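Stastell flat mop and bucket set: review after a busy June

Reviewed by Trinidad Dizon
Paid: £60 from the Alville shop, own money
Verdict: keep it, with moans

Quick one, I've got ten minutes before the school run. A few of you asked for the mop review after I grumbled about the last one, the Podell spray thing that leaked in the cupboard. So. New mop. Have used it most days for a month, kitchen and hall mainly, bathroom when I remember.

What you get. Pole in three sections, flat head, tall thin bucket with two slots, one to rinse and one to squeeze. Two pads, one white, one grey. The grey one is meant for dust. No spares, no floor cleaner, and a booklet that is mostly drawings.

Putting it together took no time at all once I'd got the middle section the right way up. One end is narrower. There's an arrow but it's moulded in the same black plastic so good luck seeing it. Eylül Duman next door has the same set and hers had gone in upside down for a week, wobbling like mad. If yours wobbles, check that first.

The squeezing. Very good. Push the head down the slot a few times and it comes out damp, not dripping. More pushes, drier pad. My old string mop left puddles you could have kept a newt in, and on wood that is a disaster. We had a board lift by the back door two winters ago, and it was that mop that did it, I'm sure of it. Four goes down the slot seems right for wood. Two for tiles. One for the bathroom if you're in a temper. 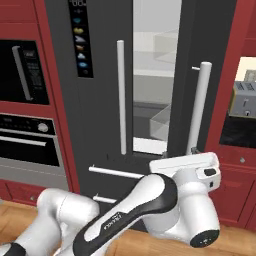
Reach is the main reason I'd buy it again. The head goes nearly flat, so it slides under the radiator and the low bit of the sofa. Behind the loo as well. Pole is long enough that I don't stoop and I'm not short. My mother in law found it a bit tall even on the lowest setting, so worth trying in a shop if you are on the small side. Twist lock on the pole. Holds ok, though wet hands make it slip and you want to do it up tighter than feels sensible.

Corners, less good. It's a rectangle, corners of rooms are mostly corners, you'd think it would be fine, but the pad is slightly bigger than the head and folds under. So you get a fluffy grey crescent of muck left. I go round with a cloth. Same with the edge where the plinth meets the floor, it pushes crumbs along and then leaves them there in a line. Hoover first. Properly. I skipped that a few times and just made soup.

Sticky stuff. Jam, yes, one go. Dried porridge, needs a minute with the wet pad sat on it. Candle wax, no, don't be daft. Cooking grease in front of the hob came up with warm water and a tiny squirt of washing up liquid, but you have to go over it again with clean water or your socks stick. I tried the Dağdelen floor soap as well because Sevim Duman swears by it. Smells lovely. Left streaks on the wood for me, none on the tiles. Probably used too much, the cap is enormous.

The bucket. Right. This is where I get cross. It's tall and thin so it fits in the gap beside the washing machine, great, but full of water it wants to tip. The handle is a thin wire thing with a plastic sleeve that slides about. I've slopped it down my leg on the stairs twice. Only fill it half way. There's a line inside which is well over half way, ignore the line. There's a plug at the bottom for draining and that is genuinly useful, stand it in the shower, pull the plug, walk off.
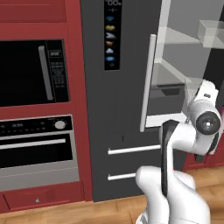 Pads go in the wash at 60 which I like, none of this handwash nonsense. No fabric softener, it stops them soaking anything up. I didn't read that until after the first wash, so my white pad spent a day or so just pushing water about till I'd washed it again without. Velcro still grips. The edge of the grey one has started to fray at one corner and I'd have liked a bit longer than a month before that happened.

The box says 3,000 squeezes from the bucket before the slot wears. No idea. Not counting. It still feels stiff in the good way.

Replacement pads were a pain to track down. Alville had the mop but not the pads, told me to come back, came back, still none. Hatice Kurtuluş found them in the hardware place by the station, £14 for a pack, a bit steep for rectangles of fluff. Cheaper no-name ones do fit as long as you get the same length. They shed for the first wash or two and then settle down.

Noise, if you care. It clanks. The plastic slot makes a sort of honking sound if you do it fast. I mop about six in the morning before everyone's up and have learnt to do it slow.

On different floors:

Oak boards. Best on these. Damp pad, go with the grain, dries quick, no marks as long as the water's clean. Change the water more often than you think, it goes grey fast and then you're painting the floor with it.

Ceramic tiles. Good on the tile, average on the grout. Flat pad skims over the top of the grout lines. Old toothbrush every so often.

Lino in the utility. Fine. Drags a bit if the pad's too dry.

Stairs. Don't bother, head is too wide. Cloth.

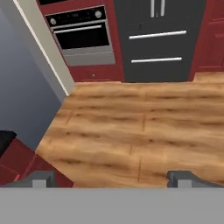 Wood floor, red units, dark fridge. Plenty of boards to get round.

Compared with the Podell: that was lighter and quicker for a small spill, no bucket to lug about. But it ate cleaning fluid, the trigger went soft, and then the leak. Defne Soylu still uses hers and says it's been no bother, so maybe I had a bad one. For a whole kitchen I'd take the Stastell. For a studio flat the Podell would probably do you and takes up less room.

Storage. Pole has a hole in the top for a hook but the hook isn't in the box. Mine hangs on a nail. Take the pad off first and dry it over the side of the bath or it'll stink, mine did after one night left on.

Would I pay full price again? Hmm. Sixty quid is a lot for a mop. It was in the sale at Alville the week after I bought it, obviously. Wait for that if your old one isn't on its last legs.

Good: squeezes properly, goes flat under things, drain plug, pads machine wash
Bad: tippy bucket, fill line in a silly place, corners, spare pads hard to find, price

Someone asked about the bigger version with the pedal. Haven't tried it, it won't fit in my gap. If anybody has one put a comment underneth and say whether the bucket is any steadier.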